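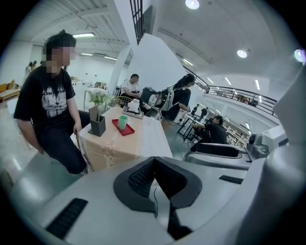 Idell Releases Version 3 of Floller Water Metering Software

23 April 2021 – Idell today released version 3 of Floller, its software for reading and billing water use in apartment buildings. The new version replaces the nightly batch import with hourly processing and adds a leak report for each riser.

Floller collects readings from pulse and radio meters through a gateway in the basement or meter room. Earlier versions stored one reading per meter per day. Version 3 stores 24, and keeps them for 200 days before reducing them to daily totals. A single server can handle up to 3000 meters.

The leak report compares the riser meter with the sum of the apartment meters it feeds. If the gap stays above a set limit for six hours, the building manager gets an email with the riser number and the hourly values. The limit can be set separately for each riser.

"Most of the work went into time stamps," said Giorgia Galli, product manager at Idell. "Older meters drift by several minutes a month, and hourly totals are not much use until that is corrected."

The software was tested from December in buildings managed by Cirillo, with almost 1000 meters connected. Elisa Zuccaro, technical manager at Cirillo, said the export format was changed twice during the test. "Our billing office needs one line per apartment, with the meter serial number first," she said. "Version 3 does that."

Floller 3 works with the existing Uron gateway after a firmware update. Customers with a current service contract receive the upgrade at no charge. Version 2 will get security fixes until December – no new features are planned for it.

Media contact: Idell Press Office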